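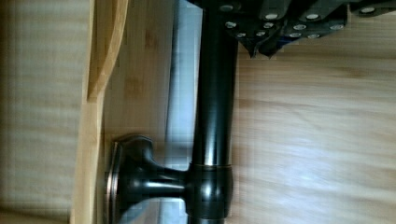
Dark metal fittings in a kitchen or bath need gentler care than chrome. Most of the damage reported to this office comes from scouring powder and from cleaners left standing on the finish. A rod with an oil-rubbed bronze look should be wiped with a soft cloth, plain warm water and a drop of dish soap, then dried at once. Particular attention should be given to the bracket, where the post flares out against a light wooden panel and where the collar meets the rod in a thin copper-colored seam. Soap collects in such joints. Spray should go on the cloth and never on the wood behind.

Brackets should be tested by hand each July. If the rod shifts, tighten the mounting before hanging anything on it again.

Counters and cutting boards

Bamboo boards may be kept flat on the counter between meals, provided they are dry on both faces. A damp board laid on stone will cup within a season. Households that keep more than one board are advised to reserve the smaller for fruit and bread.

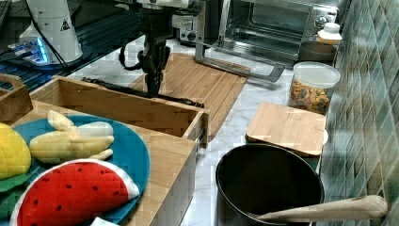 A small square board beside the pot, with the wooden spoon laid across the rim.

Wooden spoons should be washed by hand and not left standing in water. Residents may apply food-grade mineral oil to boards and spoons when the surface looks pale. Leave it overnight and wipe off the excess in the morning. Cooking oil turns sticky and is not suitable.

Open wooden boxes and drawer units are best emptied completely before cleaning. Brush out the corners first - crumbs turn to paste once a wet cloth reaches them. Handles made from pipe fittings should be wiped around the elbows, where grease gathers.

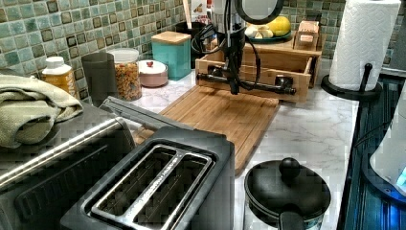
The same cloth should not then be used on the counter. Marble and marble-patterned surfaces are to be treated alike if the household is unsure which it has: no vinegar, no lemon juice, no bleach. Cut lemons should stay on a plate.

Containers along the backsplash

Dry goods keep well in clear jars with lids, and the contents can be checked at a glance. Place the jars in one row and leave a hand's width in front of them. Pull the row forward once a month to wash the tile, working from the top down.

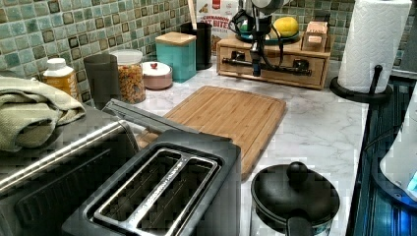 Toasters should be unplugged and cool before the crumb tray is emptied. Towels should be removed from the top of any toaster oven before it is switched on.

Questions on these notes may be addressed to Marjorie Whitlock, Household Advice, extension 2708.

Last reviewed December 30, 2025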